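3.2 Closing the straight cuts

I'll admit I expected the straight cuts to be the dull part of our study. Of the 177 closures we looked at, they are the plainest sort – one line, simple stitches, nothing clever – and I'd half planned to give them a paragraph and move on to the corners. Then I started looking properly at how the stitches sit next to each other, and I got rather hooked!

What I like about a half-done row is that you can judge the spacing and the knots while there's still cut left to close. Figure 5 is a good one for this. The five black stitches all cross the line more or less squarely, but they're far from twins: the one on the left is clearly the tallest, the next two are shorter and tied close together, and the fourth has a bit of a lean. We scored height and lean separately for that very reason (the Statel sheet lumps them together, and I think it loses something).
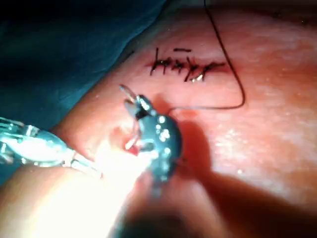 Figure 5. Part-closed straight cut, with the curved needle and the loop of thread below the row.

3.3 Scoring the spacing

We measured each gap from thread to thread along the cut, leaving out the knots and any loose tails. Hakala measures from the knots instead, and we tried that on 14 rows in May, but knots wander to one side or the other and our two sets of scores drifted apart. Going by the thread was slower – and a good deal less annoying.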